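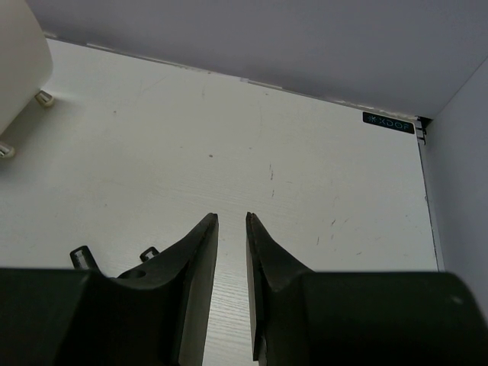

Page last changed: Saturday, 4:46 p.m.

Notes from the Road: Three Nights Around Vorkville

Hello again, fellow travelers! Tamsin Lockyer here, back at my desk with a sunburned nose and a bag of laundry I'm pretending not to see. A lot of you wrote after the last newsletter asking for something short, something you can do over a long weekend without getting on a plane, so this month I'm telling you all about the Vorkville trip. I'd been meaning to go for years and kept putting it off (it always looked like such a long drive on the map). Well, it's 106 miles from my front door, and I stopped twice for coffee and once for pie.

I went in October, when the summer crowds have thinned out but the boats are still running. Pack a sweater. Pack two, if you're like me and you always end up sitting on something damp.

The town itself is small enough to walk in an afternoon. I parked behind the old depot, where you can leave the car all day for six dollars, and went straight down Mill Street to the river. There's a covered market at the bottom that opens at seven in the morning and is mostly packed up by one, so don't do what I did on the first day and stroll in at a quarter to. I got the last jar of plum butter and a very tired-looking loaf of rye, and I was glad to have them both! The next morning I was there at eight and it was a different place altogether: smoked trout, hot cider, a man sharpening knives and singing while he did it, and a line for the potato cakes that went clear out the side door. Get in that line. The cakes come with sour cream or applesauce and the correct answer is to ask for both.

I stayed at the Clamon, an old hotel with 46 rooms on the street above the river. It isn't fancy. The elevator takes its time and the hot water took a good while to find my floor, but the beds are wonderful and they serve breakfast until eleven on weekends, with waffles. Ask for a room at the back if you're a light sleeper. The front ones have the view, but they also have the church bells, and those bells start early and they mean it. I had a front room and I'd take it again, since I was up for the market anyway.

Now, the cave. This was the reason I went, and if you only have one day, this is where to spend it. Stesora Cavern is a twenty-minute drive north of town, and the road gets narrow toward the end, so take it slow and be ready to back up for the shuttle bus. Tours leave every hour on the hour and last a little over 90 minutes. I'd booked ahead and so should you, because the people in front of me were turned away until three o'clock and they had two small children who were not happy about it.

You go down 646 steps. I want to be very clear with those of you who have knees like mine: you also come back up them! There are benches at the landings and our guide was patient, but it's a real climb and there isn't an elevator. If that's not for you, the upper gallery is level the whole way, costs half as much, and has some of the prettiest formations in the place, long rippled sheets of stone like curtains in an old theater. My friend Dot did the upper gallery with a cup of tea in her hand and had a lovely time.

Down at the bottom is the big chamber with the lake in it. They turn off the lights for a minute and let you stand there in the dark listening to the drips, and I've thought about it nearly every night since. Then they bring the lights up slowly, starting on the far side, and the whole group went "ohhh" at once like we'd rehearsed it. It stays cold down there all year. That's what the second sweater is for.

On the way back I took the river road in place of the highway and stopped at the Jin Teahouse, which a couple of you had recommended (thank you, thank you). It's set in a garden on a slope, with a footpath going down to the water and little tables tucked in here and there. I had the roasted green tea and a plate of sesame cookies and stayed almost two hours. They close at five and don't take cards, so bring cash. The path is steep at the bottom and slick with leaves this time of year.

My last full day was for the boat. The river cruise leaves from the landing below the market at ten and again at two, and goes as far as the old lock and back. I'd take the morning one. The mist was still on the water when we pushed off, and we saw three herons before the captain had even finished her safety talk. By the time we got to the bluffs the sun was out and everybody had moved up top. The bluffs are 600 feet high, according to the captain, and you float along right under them craning your neck like a fool. There's a snack bar on board but it's chips and soda, so bring something from the market. My plum butter and tired rye made a very decent lunch.

A few odds and ends before I forget. Cell service is spotty north of town, so write down your cave booking number. The bookstore on Mill Street has a whole shelf of local walking guides in the back, and the thin green one is the best of the bunch. The depot museum was closed for a new roof when I was there, so call first. And the diner by the bridge does a fried fish supper on Friday nights that you really need to be in line for by five-thirty.

Would I go back? I've already booked for spring! I'm hoping to get a little group together this time, maybe ten or twelve of us, with two nights at the Clamon, the cave on the first day and the boat on the second. We'd share cars from the library parking lot. If you'd like to come, reply to this newsletter and tell me whether you're a stairs person or an upper gallery person, and whether you snore, so I can sort out the rooms.

Next month I'll be writing about the overnight train, and I still need your packing tips for that one, especially from anyone who has managed to sleep in an upper bunk.

Happy trails,
Tamsin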